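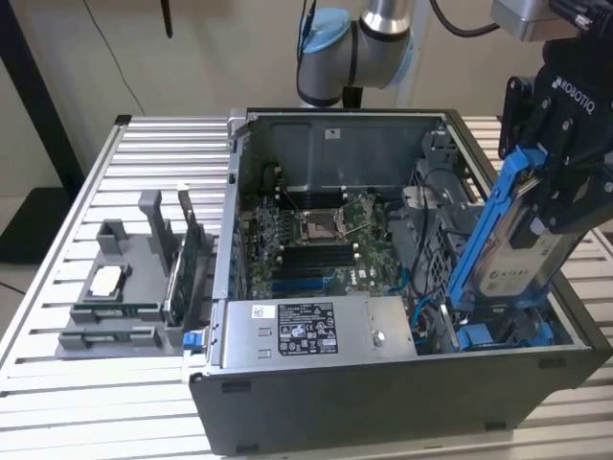
My big January job was clearing out the spare room, and I'm happy to report I can see the carpet again! I started with the closet, which was a mistake, because everything in there had to go on the bed and then I had nowhere to sit for the rest of the weekend. By Saturday night I'd filled 13 bags for the thrift store on Tistska Road and drunk far too much coffee.

The paper was the slow part. I had bank statements from two addresses ago, warranty cards for things I don't own anymore, and a whole folder of takeout menus (the old Cikum one still had the lamb dumplings on it, and yes, I kept it). I did my shredding at the Pintér print shop, where they charge by the pound and let you watch it go through. Very satisfying.

Old electronics went in a pile of their own. The Proltport drop-off takes computers, phones, printers and cables, and they're open Saturdays until 4. Wipe your drives first, or ask at the desk. They won't take TVs until the spring collection in May, so mine is living behind the couch for now.

A few of you asked what I did with the photos. They're in shoeboxes, all 857 of them, and I only know that because my scanner keeps a tally. I've been doing a handful each evening with the radio on. If you have a good way of labeling people you only half remember, write and tell me, I'd love to hear it. Next month, the garage!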